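Verbridge Tool Library - Common Questions

Quick answers, updated in May. Anything missing, ask at the desk.
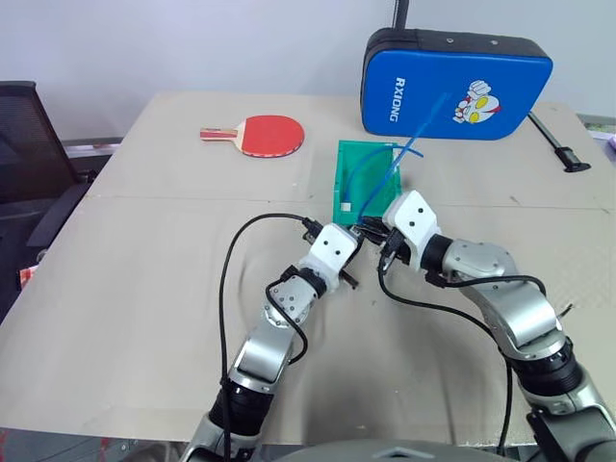

Who can join?
Anyone over 18 living in Verbridge or Givden. Bring photo ID and something with your address on it. A phone bill is fine.

What does it cost?
$76 a year. Half that for pensioners and students. Cash or card, no cheques sorry.

How long can I keep things?
10 days for hand tools. Power tools 2 nights, ladders the same. You can renew once by phone if no one else has booked it.

Whats the late fee?
$2 a day per item. Stops once it hits the price of the tool - please don't test this.

I broke it. Now what?
Tell us. Normal wear is on us, blades and sanding discs are on you. Don't try to fix it at home, Ward De Graaf does all the repairs and he'd much rather get it in bits.

Do you take donations?
Yes, if it works. No paint, no fuel cans, no mowers (out of room). Old stuff is okay, the bench drill is from 1989 and goes out most weeks.

Can I book ahead?
Members can, by phone or at the desk. The tile cutter and the carpet cleaner go early in spring so get in quick. We hold bookings untill noon, then they go back on the shelf.

Do you sharpen things?
Chisels, garden shears, kitchen knives. Not saws - try Leemans on the Visolthorpe road.

Where do I park?
Behind the hall, off the laneway. Not in front of the neighbour's garage please. Loading only at the side door.

Can my business join?
Not at the moment. Dirk Smits is keeping a list of names in case that changes, leave yours at the desk.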